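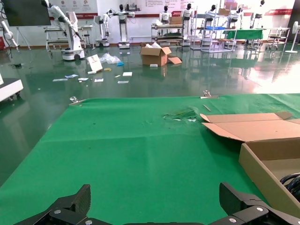 Photo: Viraton workshop, wrist camera, bench 2

Ticket: gripper snags the table cloth on low approach
Status: open, cause found, permanent fix pending
Arm software: Rondik 8

First report
Arm stops with a force fault when it reaches low over the green cloth. It fails in the same patch each time, left of the open box's flaps. The cloth is torn and crumpled there with pale threads showing, so please don't run anything over that spot until this is sorted.

Reply 1
Great report, thank you, the wrist view is just what we needed! Two things to try. Home the arm and redo the table height. Then run 15 slow reaches with the gripper open, keeping well clear of the tear, and send us the log.

Reply 2
Done. Table height was 8 mm out! I really didn't expect that much. With the new value all 15 reaches ran clean. Then I put the old value back for one go over a scrap of cloth and got the fault straight away, which I was very pleased about, as we've been chasing this since August.

Reply 3
Lovely, that's a proper repeat. Can you check the finger tips for burrs? We had a Takagi set in with a rough edge that caught on everything.

Reply 4
Left finger has a tiny burr on the inside corner, you can feel it with a nail. Filed it down. Screws on both fingers were tight. Ran 50 more reaches at the new height, no faults, no new pulls in the cloth. Brilliant!

Still to do:
- swap the cloth, the tear will catch again whatever the height is
- check both clamps on the far edge once the new one is down
- add a height check to the start-up routine
- lower the force limit for low reaches (it lets the fingers drag for up to 58 mm before stopping, far too long)

Reply 5
Height check is in the next build and I can't wait for you to try it. Leaving this open until the cloth is changed.

Related tickets
Clammont bench: arm will not home after power cut
Gripper closes early on box flaps
Wrist camera view freezes when arm is folded
Force limit resets to default after update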